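Does the snack tray earn its keep?
Speaker notes, October 2018
Reading time: 6 min

Open cold, no thank-yous. Ask who has a tray, basket or bowl of packaged snacks at work that somebody else fills. Wait for hands. Ask who has ever seen the bottom of it. Fewer hands, or a laugh.

Say who I am in one line. I ran office supplies at Wulleck for long enough to be blamed for the biscuits.

My claim for tonight: most of what we're told about snack trays is sales talk with a bit of organising-blog varnish over it. I don't hate trays. I'd like somebody to show me what they do.

PART ONE – THE PROMISE

The pitch goes like this. Put single-serve bags in a shallow tray on a table and people will take one, feel looked after and go back to work. The Wiriya catalogue had a whole page on it. Read the heading aloud, slowly: "Contained is calm." Let it sit.

I asked the rep what calm meant. He said tidy. I asked if a tidy table with a tray on it was tidier than a tidy table without one, and he offered me a sample.

Don't do the voice. Tomomi says the voice is mean.

PART TWO – WHAT WE DID

We had two floors. Upstairs got trays, downstairs kept the cupboard. Same bags in both, mostly nut and cracker mixes, ordered through Dekero. Ran it from July until we got sick of it.

Own up to the weak spots before somebody in the back row does. Upstairs had the nicer windows. Downstairs had the good kettle. Chalerm Hemmin kept the tally and he was away for part of it, so there's a gap where we've got his guess in pencil. I'd throw out anyone else's study for less.

Numbers, once, then move on:
- 1441 bags out of the trays
- 127 found later in desk drawers, unopened, when we moved people's desks
- roughly 2000 ordered for upstairs, so a fair few I can't account for at all

I don't have a matching figure for the cupboard. Say so. People opened the cupboard, took what they wanted and shut it again, and we only knew it was low when Nilmini Matubbar sent an email with no greeting.

(If running late, skip to Part Four.)

PART THREE – THE TRAY ITSELF

Shape first. Shallow walls are supposed to let you see what's on offer. Fine, for the first layer. A soft bag doesn't stand up by itself. It slumps, it lies on its printed side, and now you've got a heap of shiny plastic and people digging through it for the one kind they like. Everything they don't like works its way to the corners and lives there.

Ridges and dividers. I've been told these keep flavours apart. They do if the divider's taller than the bag is fat. Measure both before you buy. I didn't, and I had a full carton of Tanell trays to think about it with.

White and see-through plastic. Looks clean under the lights the day you put it out. After that it shows every crumb, and somebody has to wash it. Ask the room who washes theirs. Expect silence. At our place it was Tegwen Landeg, who never agreed to it.

Where it sits. Everyone puts it toward the back of the table, out of the way of elbows. So people lean across with a coffee in the other hand. Move it forward and it's in the way of the work. I've tried both and can't recommend either with any enthusiasm. If your table has a cable hole at the back, keep the tray clear of that too, or you'll be lifting it out every time somebody wants to plug in.

PART FOUR – THE EMPTY TRAY

Slow down for this bit, it's the one I care about.

A full tray gets noticed by the people eating. An empty tray doesn't get noticed by anyone whose job it is to fill it. The cupboard at least had a list on the door. Our trays had no list because the whole idea was that you could see at a glance. You could. We all glanced.

What fixed it, as far as anything did, was dull. One person, one morning a week, and a limit: one layer, flat, printed side up, all facing the same way. When it's full to one layer, stop. Spare bags go back in the carton, and the carton gets a label with the earliest best-before on it.

Would that same routine have worked with a cardboard lid? Probably. I've asked two suppliers and neither would be drawn.

CLOSE

Don't sum up. Say what I'd want to see before spending any more: somebody who weighs what goes in the bin, tray against cupboard, same floor, same people, with the kettle in the same spot. I'd change my mind for that.

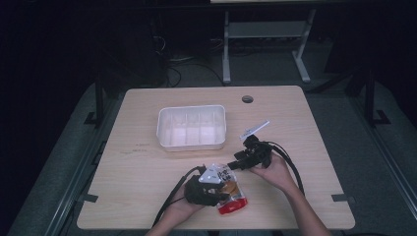

Paweena Klinhom wanted to know why I'd counted the bags in the desk drawers as a failure – at her work people take one in the morning for the train home, and as far as she's concerned that's the tray doing its job. She'd also like the cupboard floor asked what's in their drawers before I give this talk again.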